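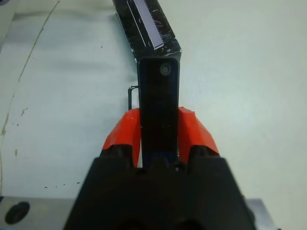 Cai opens second drop-off point for old phones and small electronics

June 27, 2021

Residents of Cai can now hand in old phones, remotes, chargers and other small electronics at a second drop-off point, in the Stargate building next to the bus station. The new counter opened this week and is run by Horutance, the local repair and recycling firm that has operated the Mill Street counter since April.

The Mill Street counter took in 1,000 items in its first weeks, the firm said. Of those, 298 were in good enough shape to be cleaned, reset and passed on. Another 190 were taken apart for screens, buttons and other usable parts. The rest went to a metals recycler.

"People keep these things in a kitchen drawer for years," said Tianyou Cao, who manages both counters. "A lot of what we get still has a use, even if the front is scratched up or the case has tape on it."

Every item is looked over on a plain white table before it is sorted. Staff check the front and the edges for wear, look for labels, and decide which of four bins it goes into: reuse, parts, metals or batteries. Items with a swollen or leaking battery are kept apart and leave the building the same day.
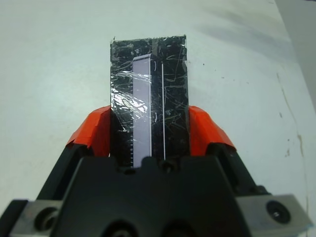 A scratched black item with clear plastic film over part of its surface.

Horutance is asking people not to peel off old film, stickers or tape at home. Anqi Lü, who trains the sorting staff, said screens are sometimes cracked by residents trying to clean them with a knife or a hair dryer.

"Leave it the way it is and we will deal with it," Lü said. "The one thing we do want you to do is take your own data off."

Phones should be signed out of all accounts and reset before drop-off if they still turn on. Those that do not turn on are accepted too, and their storage is destroyed. SIM cards and memory cards should be removed. Chargers and cables can be left in the same bag as the item they belong to.

There is no fee, and no appointment is needed for up to 4 items. Larger loads, including those from offices and schools, have to be booked ahead by phone. The counters do not accept televisions, printers, light bulbs or kitchen appliances, which still go to the town yard.

Reset phones from the program are offered through Sitstead, the housing service, to tenants who do not have one. Sitstead will keep its own waiting list, and applications are made at its front office.

The Stargate counter is open from 10 a.m. to 6 p.m. on weekdays. Hours at Mill Street are unchanged.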